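4.2 What people said about colour

I'll admit I went into the interviews thinking colour would be a side issue. My plan was to ask people in Nidstead and Hovland how they found their way round a shared workroom, and I had a whole page of questions about labels, floor tape and signs. Peter Tóth, who did the Hovland interviews with me, kept coming back with notes about colour instead, so by June we'd given in and made it a theme of its own.

Of the 2536 comments we coded, 1580 mentioned a colour by name. People rarely said "the rack on the left" or "the tall one". They said "the orange one", and everybody in the room knew what was meant. Some of them couldn't tell me what was printed on a cupboard they'd opened every morning for nine years, but they could tell me its colour straight away (and were a bit put out that I'd asked!). 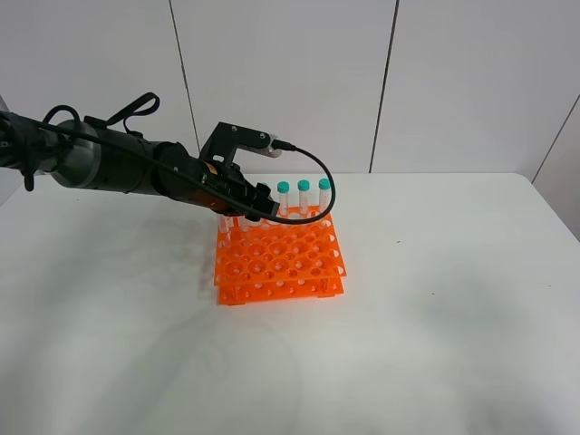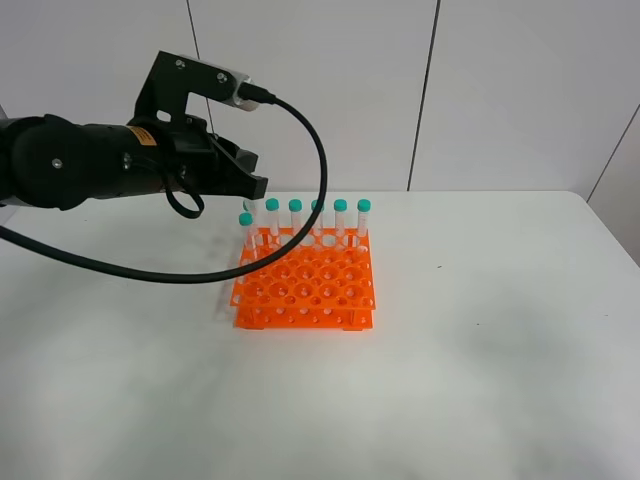
Figure 5. Orange test tube rack on a white tabletop, two views.

Colour names do two jobs in our interviews, and I think they're worth keeping apart. The first is plain finding: where is the thing, can I see it from the door. Pale furniture helps a lot with that, and a bright orange rack on a white tabletop, as in Figure 5, is about as easy a case as you could ask for. The second job is more like a nickname. Once a thing has been "the orange one" for long enough, the word sticks to it, and at Munano we met a "green trolley" that had been repainted grey. People went on calling it green – new starters too, who had never seen it any other way.

Sverre Sjöberg (2.3) treats these nicknames as a kind of mistake that good labelling ought to clear up. I don't agree. When the Verkuvby workroom swapped its nicknames for printed codes, people simply used both, and said the code out loud only when someone from outside was listening. Peter thinks the codes might have caught on with more time, and he may well be right, as we only stayed for five weeks.

I should say too that we never asked anyone about their eyesight. A couple of people brought it up themselves, and one told us he'd learnt the room by shape and just borrowed everyone else's colour words to be understood. I'll come back to him in 4.3.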